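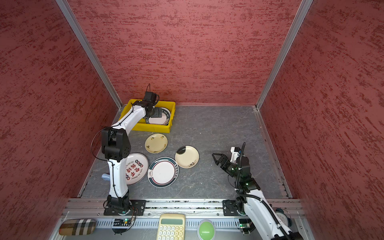
About Trokis

Trokis is a finance and accounting practice for companies that have outgrown their bookkeeper and are still too small for a full-time CFO. We work with owner-run businesses, most of them with between 15 and 150 employees. We keep the books, close the month, build the forecast and sit in on the meetings where the numbers get used.

The company was started by Tibor Balogh and Kazue Hirano, who met while working in the controller's office of a packaging distributor. Tibor ran the month-end close and Kazue handled cash planning and the bank relationship. When the distributor was sold and the finance department moved out of state, several of its suppliers called to ask if either of them could help part time. For the first year Trokis was the two of them and a shared inbox.

We are still owned by the people who work here. There is no outside investor and we don't sell loans, insurance or investment products. Our income is the monthly fee our clients pay us, plus project fees for one-time work such as a system change or preparing for a sale.

What we do

Most clients come to us for one of the services below and add others later. You can take any of them alone.

Monthly close and reporting. We reconcile the bank and credit card accounts, post payroll and accruals, review the balance sheet and send you a report by the tenth working day. The report is short. It has an income statement against budget, a balance sheet, a cash summary and a page of written notes on what changed. If a number looks odd to us we say so in the notes, even when we don't have the answer yet.

Cash forecasting. We build a 13-week cash forecast and update it every week. It lists money coming in by customer and money going out by date. Many of our clients have uneven cash – a contractor waiting on retainage, a school supplier that gets most of its orders before August – and for them this is usually the first thing we set up.

Part-time CFO. A senior member of our team works with you for a set number of days each month. That person prepares the annual budget, goes with you to the bank, reviews pricing and margins, and attends board or partner meetings if you have them. It is the same person each time. We don't rotate people through this role.

Accounting system changes. We move companies from one accounting package to another, clean up the chart of accounts and write down the procedures. We run the old and new systems side by side for at least one full close before the old one is turned off.

Sale and audit preparation. Buyers and auditors ask for much the same things: contracts, tax filings, support for revenue, a clean list of fixed assets, and so on. We gather these, find the gaps and answer questions while the review is going on. We do not perform audits ourselves and we don't act as a broker. 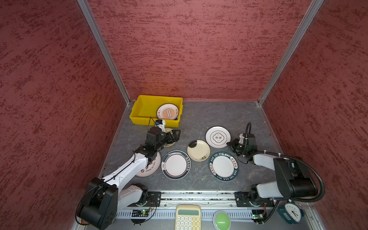 Who we work with

Our clients are mainly in light manufacturing, wholesale distribution, building trades and professional services. We also work with a handful of software companies that bill by subscription, where the main questions tend to be about deferred revenue and how commissions are recorded.

We are a poor fit for a few kinds of business. We don't take on banks, broker-dealers or other regulated financial firms. We don't do personal tax returns, and we generally pass on restaurants and retail stores, where there are other practices with better tools for daily sales. If you call us and we aren't the right people, we will tell you on the first call and give you another name if we have one.

The people

Tibor Balogh, co-founder. Tibor leads the accounting side of the practice, including the monthly close teams and all system changes. He started in accounts payable and worked in nearly every chair in a finance department before becoming a controller. He reviews every new client's opening balance sheet himself. He is licensed as a CPA.

Kazue Hirano, co-founder. Kazue leads the part-time CFO group. Before Trokis she spent most of her career in treasury and planning, including a long stretch negotiating credit lines and equipment leases. She works directly with clients and still carries the forecasting files for several of the companies that signed on in the first year. New CFO staff sit in with her for their first two budget seasons.

The rest of the team is made up of staff accountants, accounting managers and part-time CFOs. Each client has an accounting manager who knows the file and a second person who can cover it. Both are introduced at the start, and both will have worked on your books before anyone goes on vacation.

How we work

We begin with a review of your books, which takes two weeks in most cases. We ask for read-only access to the accounting system, the last three years of tax returns, bank statements and any loan agreements. At the end you get a written list of what we found and what we would fix first. The review has a fixed price and you keep the list whether or not you hire us.

After that we agree on a scope and a monthly fee. The fee is set for twelve months. If the work turns out to be more than we expected we finish the year at the agreed price and talk about it at renewal. Either side can end the arrangement with 60 days' notice, and the accounting file belongs to you the whole time.

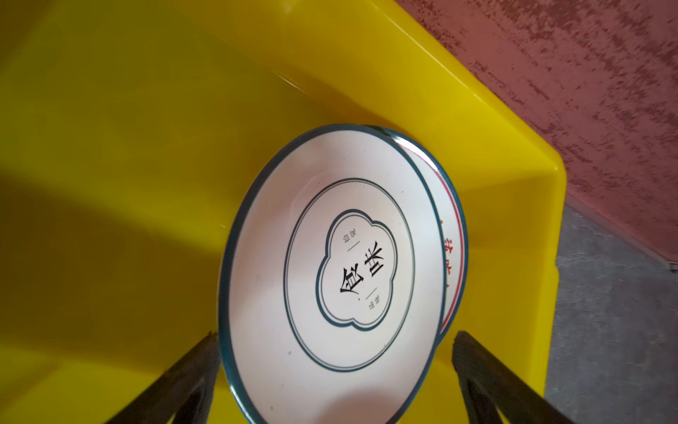 Calls and emails about your regular monthly work are included in that fee. We don't bill in six-minute increments and we don't want clients to hold a question until the next meeting to save money. Projects outside the scope are quoted in writing before we start.

On the technical side, we work inside your own accounting system wherever we can. For forecasts and management reports we use Esance, a planning tool that pulls balances from the ledger each night. Clients get their own login to it at no extra charge. Everything in Esance can be exported to a spreadsheet, and a good number of our clients prefer to look at it that way.

Nobody at Trokis can release a payment from a client's bank account alone. We prepare payments and you approve them, or you name someone at your company who does. Changes to a vendor's bank details are confirmed by phone, using a number already on file. These rules apply to every client regardless of size.

The Doãn sessions

Several times a year we hold an open evening session on a finance topic for owners and managers in the area. They are called the Doãn sessions, after the café where the first one was held. Recent topics have included reading a loan covenant, moving from cash to accrual accounting, when to hire a controller, and how to set up a bonus plan that people can understand.

Sessions start at 6 p.m. and run for 90 minutes, with a good part of that left for questions. They are free and you don't need to be a client. We do ask people to register so we can put out enough chairs. Handouts are emailed afterward to everyone who signed up, including those who couldn't make it.

Working at Trokis

We hire accountants with at least a few years inside a company, public accounting, or both. For CFO roles we look for people who have been responsible for a close and a budget and who are comfortable explaining them to someone with no accounting background. Most of our staff split their time between our office, client sites and home.

Busy weeks fall in the first half of each month. We plan the work so that the second half is lighter, and training, vacations and project work go there when possible. We pay for CPA exam fees and continuing education.

Open positions are listed on the Careers page. If nothing there fits, you can send a resume and a short note about the kind of work you want to do. Kazue reads these.

Where to find us

Our office is at 1744 Mill Street in Cosbridge, on the second floor. There is parking behind the building, with an elevator at the rear entrance. Office hours are 8:30 a.m. to 5 p.m. Visits are by appointment, as most of us are out at client sites during part of the week.

New clients can reach us through the Contact page. Tell us what your company does, how many people work there and which accounting system you use, and one of the founders will call you back within two working days. Existing clients should contact their accounting manager directly.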